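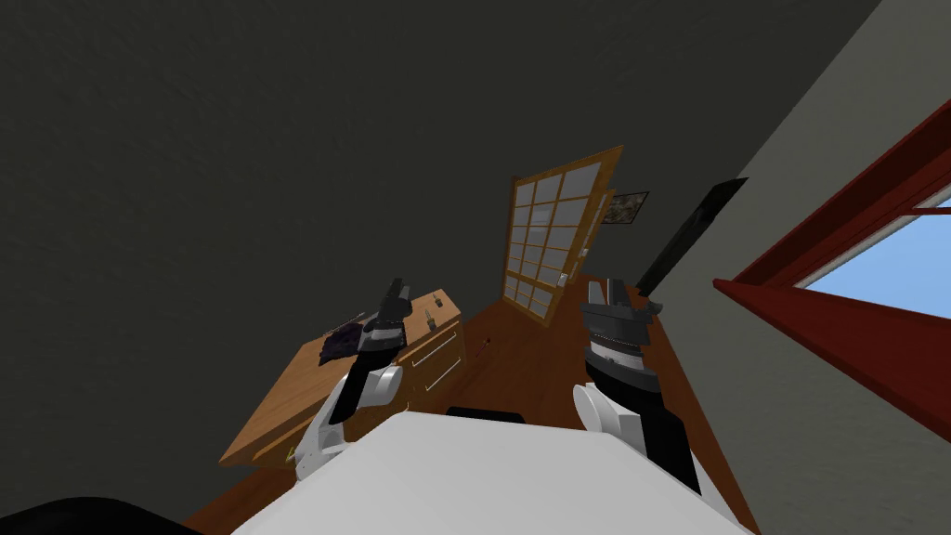
4.3 Checking the grippers after a model change

Do this check each time a gripper model is swapped in the Bokside simulator, and again after any change to the arm joint limits. Both arms must be loaded and idle.

1. Open the Dammont room file and wait for the status line to read READY.
2. Select the left arm and send it to its hover pose over the desk. Leave the cloth where it is.
3. Send the right arm to the matching pose.
4. Set the step counter to 0 and run 556 steps with no command. Neither arm should drift.

Note: If an arm sags during step 4, reload the joint file before going on. Do not raise the motor gain to hide the sag.

5. Switch to the wrist view and type OPEN.

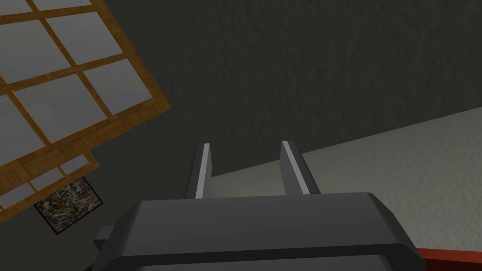
Finger travel is set in the Grernuvar panel, under Tool. Enter 50 for the opening and press Apply. With the fingers open, the light gray inner faces should look toward each other across a clear gap, with nothing between them. If one face is turned away, the finger was loaded with the wrong mirror setting. Clear the Mirror box for that finger and repeat step 5.

6. Type CLOSE, then OPEN. Repeat for 20 cycles.
7. Repeat steps 5 and 6 on the other arm.
8. Save the results under the gripper model name.

Caution: Do not close the fingers on the cloth during this check. Cloth contact is tested separately in 4.5, with the solver set to 3000.

Files made before January use the old Paisan finger mesh and will fail step 5. Send these to Wanpen Chantharasri for conversion.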